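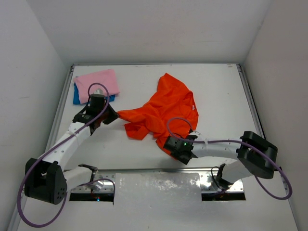

27/06/2022

Notes from our visit to the Dresgate workshop in Cluststead

We arrived a little after nine, because the bus from the station goes only once in an hour. Coffee was given in the corridor, then our group was divided in two. My half started with the teaching room, the other half with the metal shop.

In the teaching room they work on folding clothes. Each station has two arms behind a small white table with walls on three sides, and the person who teaches stands outside and moves a second pair of arms, smaller and lighter, with handles. What the hands do there, the arms at the table repeat. The system for this is called Vomel. It was first written at Borbély, a company which Dresgate bought last October, and some older screens still show the Borbély name.

The task of the day was shirts. The operator must take the shirt from a heap, find two good points to hold, pull the cloth flat, fold it and put it on the pile. One such round from start to finish is called an episode. They want 300 episodes for every type of garment before they train anything. On the day of our visit they were at 29 with shirts, so we saw quite early work.

I asked why the operators are so slow with the first grip. The answer was interesting for me. If the person hesitates and corrects many times, the model learns also to hesitate. So they prefer to wait with still hands, decide, and then go in one movement. A dropped sleeve is allowed, if it is picked up again calmly. These episodes are kept, and they get a special mark.

After this we could try. I had the handles for some four minutes. The weight is nothing, but you feel no cloth in your fingers, and I was always closing the gripper too high above the table. My colleague, who sews at home, was much better. She held the shirt low and pulled it sideways, and the trainer asked her to show it again.

A shift at the handles is 60 minutes, then the operator changes to checking the recordings on the screen. The shoulders become tired, I can confirm it.

Less good points: the room is loud from the ventilation, and from the back row I could not hear half of the explanation. Also there was no time left for the metal shop, where I had questions about the rails. For the next visit I would ask for smaller groups and a printed plan of the building.

Lunch was soup and bread. The bus back leaves from the other side of the road, by the tire shop.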